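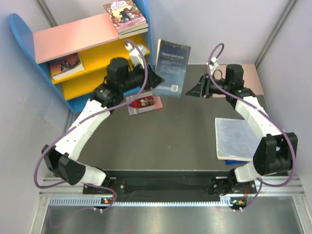

A dark blue paperback with its back cover to the front and the barcode label near the bottom.

The children's corner of the Partington community library will open again on March 30, 2025, with a second-hand book exchange that families can use without a library card.

The corner was closed since last August, when the carpet was taken up and the old shelving was given away. The books were kept in boxes in the hall behind the office, and many parents asked when they would see them again. Now 233 titles have been checked and are going back to the shelves, together with a smaller group of donated books for the exchange.

"We had some very nice surprises in the boxes," said Leire Palacios, who organises the exchange. "There were books I remember from my own school, and there were also books which nobody had borrowed for ten years. Those ones deserve a new home."

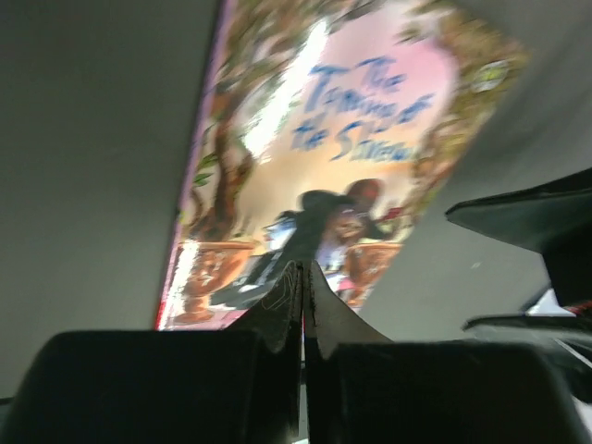
Reading time: 2 minutes

Shakespeare retold for young readers has its place in the selection, with an illustrated "The Taming of the Shrew" that carries its title in blue brush letters on a pink and yellow sky. Ms Palacios said the retold plays are asked for mostly by children in the last years of primary school, and sometimes by their grandparents.

The rules of the exchange are simple. A child brings one book in good condition and takes one home. Picture books, chapter books and comics are all welcome, but the library cannot accept encyclopaedias, colouring books that are already coloured, or anything with loose pages. Each family may bring up to 10 books on the opening day. After that the limit is three for each visit.

Donations are still open. The library has received 131 books for the exchange so far, and Aroha Rutherford, the branch librarian, hopes for more stories for children between six and nine years, the age for which the shelves empty most quickly.

"They finish one part of a series and the same afternoon they want the next," she said. "We can never have enough of the funny ones."
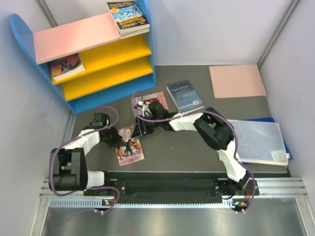

The small bookshelf in blue, pink and yellow, with books and booklets beside it.

The cost of the new carpet and paint was $1,671, paid from the branch's own budget. Story time will also return – in the mornings only at first – and will be led by Delwyn Kingi.

Books for the exchange can be left at the front desk during opening hours. Please write "exchange" on the bag, so it will not be mixed with the returns.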